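I run a small online shop for film discs, and the one I keep being asked about is the Drullside box set from Natico. I've had my own copy since January, so I'll just tell you what I think of it.

## Drullside: the box set

You get 4 films on 5 discs, all in the original language with English subtitles. The picture on the first two is a bit soft, but the later ones look lovely - the night market chase in Mạc is worth the money by itself! 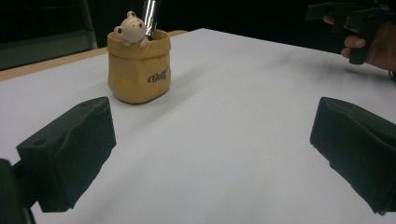

The fifth disc is extras. There's a long making-of, a reel of songs that were dropped from Plaltuvby (I'd have kept the boat one in, personally), and a commentary that wanders off into talk about catering for around 30 minutes. I enjoyed it, but you may not.

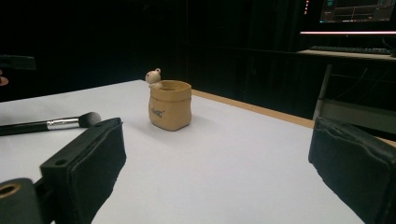
Subtitles are much better than on the old single releases, where half the jokes went missing. The booklet is a slim thing with cast lists and a few stills. It's printed on yellowish-brown paper, much the same shade as the little tan pot on the white tabletop, and the small type is hard going in the evening. I read mine under a lamp.

**Format:** Blu-ray, region B

**Subtitles:** English, can be switched off

**Postage:** second class, packed in a card mailer

I've 2 left with slightly bumped corners, so message me if you'd like one of those for less.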